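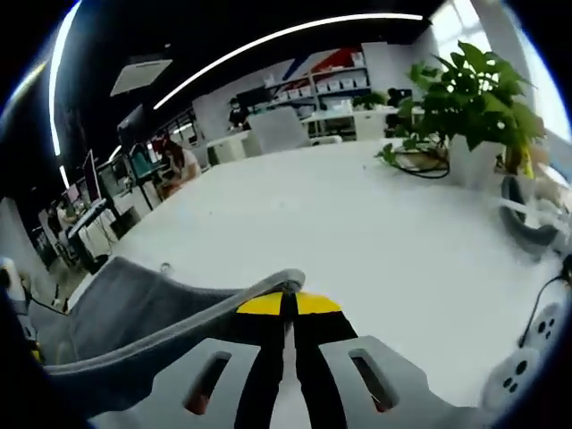 Agata Valentini wrote back to my first message and said to put the whole thing up here with the money side included, so that is what I'm doing, and apologies in advance for the length!

Planning a first year with hand-held grippers: what should I be budgeting for?

Posted by Marrowfield, January 3, 2025

Hello all. I look after equipment for a small firm, and we've been given the go-ahead to start recording hand demonstrations for a robot arm we hope to buy later on. The idea is that people do the table jobs themselves with a hand-held gripper, the sort with two fingers and a camera, and the arm learns from the recordings afterwards. We'd be working at a big white table at one end of our open office, with desks and monitors along the wall and people getting on with their ordinary work nearby.

I have two quotes in front of me. Vernero will sell us a pair of grippers outright, with a year of spares. Cenula would rather lease them to us by the month, and they include the tracking and the software but not the finger pads, which they treat as something you use up. On paper the lease looks cheaper until month 9, and then it starts to look rather dear.

What I can't work out is everything else. Do I need a spare gripper from the first day? How much should I put by for cables, storage and people's time? And would you buy the arm now, while the budget is there, or wait? My manager wants one page with a figure at the bottom by the end of January, and I'd like it to be a figure I can still look at in the summer. Thank you so much to anyone who has been through this and has the patience to reply.

Agata Valentini
Well done for posting it, and please don't worry about the length, mine will be worse.

I'd buy the grippers and wait on the arm. We did it the other way round at my last place (a Sánchez arm, lovely thing) and it sat under a dust sheet for nine months while we learned how to record anything worth having. By the time we were ready there was a newer wrist fitting, and we had to pay for an adapter so that the fingers on the arm would match the ones in people's hands. Do ask about that, by the way! Whichever gripper you choose, get the supplier to tell you in writing which arms will take the same fingers and the same pads.

Yes to a spare, from the first day. Two in use and one in the cupboard is what I'd put on your page. If you can only stretch to two altogether, then plan on one person recording at a time and be pleasantly surprised when you manage more.

Pads wear out faster than you'd think. We ordered 31 pairs in our first year, and a good few of those went because somebody had been practising on sandpaper blocks, so you may do better. If Cenula charge for pads separately, work out their lease again with the pads in and I think you'll find your month 9 moves forward quite a bit.

Then there's people's time, which was our biggest cost by a long way and had no line of its own in our budget. Someone has to reset the table after every go, someone has to check the recordings, and your best demonstrator will want a rest after 4 hours, usually sooner. I'd cost it as a proper part-time job. Otherwise it quietly comes out of whoever sits nearest.

Storage I would simply ask your IT people about, and then double what they tell you.

pipkin_lane
lease. hardware changes too quickly. also get longer cables than you think and some clips for the table edge, ours were always trailing about

Banen Road Workshop
I agree with Agata on most of it, though I'd be a bit kinder about leasing. If your manager isn't sure the project will still be going next winter, a lease you can hand back is worth paying extra for, and it may be easier to get signed off as well. Ask Cenula whether part of what you've paid can go towards buying the set at the end. Our own supplier agreed to that when we asked, although it wasn't in the brochure.

Two smaller things. Recording in a shared office is perfectly workable, but daylight from a window changes through the day, so put a little aside for a blind or a couple of decent lamps. And have a word with your colleagues at the nearby desks before you begin, as some people would sooner not turn up in the background of recordings, and it's much nicer to settle that in advance. A plain folding screen did the trick for us and cost less than the box of pads.

Marrowfield
Thank you all, this is so helpful. I've asked Vernero about the wrist fitting and I'm redoing the Cenula sums this afternoon with pads in. Agata, could I ask which size of pads you were ordering, the short or the long?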